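Lavar gorras y sombreros antes de guardarlos

Con el final de la temporada de paseos, el taller de arreglos de Usia vuelve a llenarse de prendas de cabeza. El año pasado pasaron por el mostrador 578 piezas entre gorras, boinas y sombreros de paja, y la mayoría venía por lo mismo: la cinta interior amarillenta, la visera doblada o la tela descolorida a manchas. Casi todo eso se puede evitar en casa con un lavado antes de meterlas en el armario.

Liudmyla Pavliuk, encargada del taller, recomienda empezar por la etiqueta y por la visera. Las gorras antiguas pueden llevar cartón dentro y no admiten inmersión. Para saberlo basta con darle un golpecito con la uña: el cartón suena hueco y el plástico, seco. Si hay cartón, se limpia solo la cinta, con un paño húmedo y unas gotas de jabón neutro, y se deja secar lejos del radiador.

Las de algodón con visera de plástico se lavan a mano en agua tibia. Quince minutos en remojo suelen ser suficientes. La cinta se frota con un cepillo de dientes blando, siempre en el sentido de la costura, y se aclara bajo el grifo hasta que el agua salga limpia. La lejía está descartada, también en las blancas – el hilo de las costuras suele ser de poliéster y toma un tono distinto al de la tela.

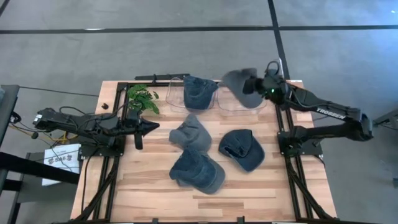
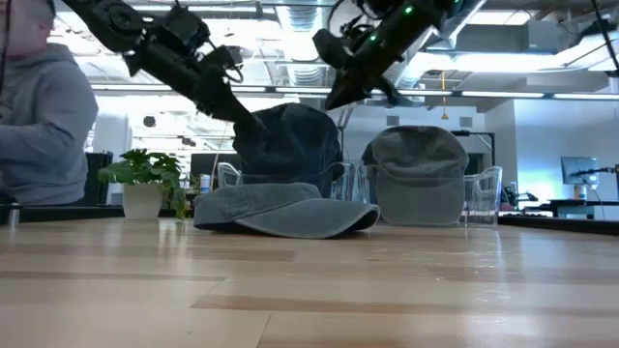
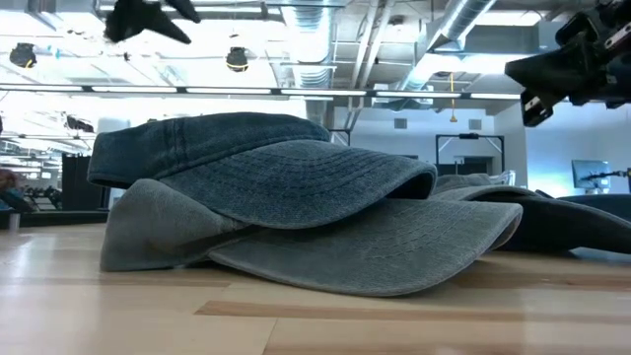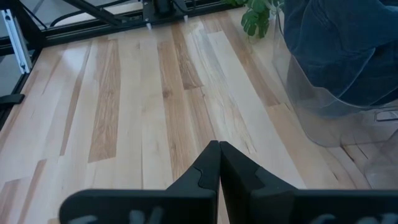
El secado es donde más piezas se estropean. Una gorra colgada de la visera se deforma por el peso del agua, y en la secadora encoge la copa. En el taller usamos un cuenco boca abajo cubierto con una toalla y dejamos la prenda encima hasta el día siguiente. Si la tela es vaquera o está teñida en oscuro, mejor a la sombra y con una toalla vieja, que va a coger color.

Para quitar una doblez de la visera hace falta vapor y paciencia. Se acerca la tetera a un palmo, se moldea con las dos manos y se sujeta con una goma ancha alrededor de una lata hasta que enfríe. Con viseras de cartón no lo intentéis: se abren por capas y ya no hay arreglo posible salvo cambiarlas enteras.

A la hora de guardar, las copas rígidas se encajan unas en otras con papel de seda arrugado en la última. Las blandas aguantan bien plegadas por la mitad, pero nunca con peso encima. Los sombreros de paja van aparte, apoyados sobre la copa y en un sitio que no sea del todo seco, porque la fibra se vuelve quebradiza. Los de lana necesitan una bolsa de tela cerrada y un trozo de cedro.

Varias personas han preguntado por el espray impermeabilizante. Liudmyla lo desaconseja en algodón lavado, que pierde tacto y marca cercos, y lo ve útil en boinas y en gorras de fieltro, una sola capa y con la ventana abierta.

Durante noviembre el taller ofrece el cambio de cinta interior a 4 euros por pieza, con entrega en 48 horas. Las prendas tienen que llegar limpias y secas. Se pueden dejar en el mostrador de Usia o en la mercería Sydorenko, dentro de una bolsa con el nombre y un teléfono.

También quedan plazas para la tarde de costura dedicada a forros y cierres traseros. Hay que traer una gorra propia, hilo del mismo color y tijeras pequeñas; las agujas las ponemos nosotros. Las inscripciones se recogen en el mostrador hasta completar el grupo.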